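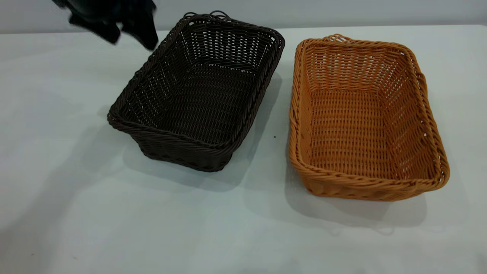 A reader wrote in to ask whether woven baskets in two different browns can share one shelf, or whether they end up looking like leftovers from two sets. They can share it, as long as the shape and the weave match. A dark brown basket next to a honey-coloured one is easier to live with than two browns that nearly match and don't quite.

Home Shop Baskets Care FAQ Contact

Woven baskets: your questions

Are your baskets real rattan?
The Skokumby range is synthetic. The strands are rounded and coloured all the way through, so a scratch won't show up pale. The Wesier range is natural willow and needs different care, so please check the label underneath before you clean anything.

How do I get crumbs out of the weave?
Turn the basket over and tap the base with your palm. Do this outdoors if it has held bread. What's left will be sitting in the rows along the bottom, and a dry pastry brush gets most of it. A vacuum cleaner on low with the soft brush fitted is fine for synthetic baskets.

Can I wash them?
Synthetic ones, yes. Use lukewarm water and a drop of washing-up liquid, then rinse and stand the basket on its end to drain. Water stays in the braided rim longer than you'd expect, so leave it overnight. Natural willow should only be wiped with a damp cloth.

Can they go in the dishwasher?
No. The heat can twist the rim.

Can I put food straight in?
Whole fruit, wrapped rolls and packets are fine. For sliced bread or anything sticky, put a cloth or a sheet of baking paper in first. There are small gaps between the strands and seeds will find their way through.

Will a liner from another make fit?
Sometimes. Baskets that are narrower at the base than at the rim need a liner cut to the base measurement, and a square-sided one will ruck up in the corners. The Geerts cotton liner, item 1605, is cut with a slope. Item 2611 is the same liner in a larger size.

Can I carry a full basket by the looped handle?
Small loops on the rim are for pulling a basket off a shelf. Once it's out, hold it underneath with both hands – especially if there are jars in it.

Do the colours fade?
Darker browns hold well indoors. The tan and orange shades go a bit lighter on a sunny windowsill. Turn them round now and then and the change will be even.

Can I return a basket I have used?
Unused baskets can come back to Zamorell within 90 days. We can't take back one that has held food.

Comments (3)

breadbin_jo: Pastry brush works. I'd been using a toothbrush and it took ages.

Hallway shelf: Is the 2611 liner going to be back in stock? It said May and there's still nothing.

mpt: Mine went in the dishwasher before I read this. Rim is now wavy but it still holds onions.

We use cookies to remember your basket and to see which pages are read. Accept all Manage settings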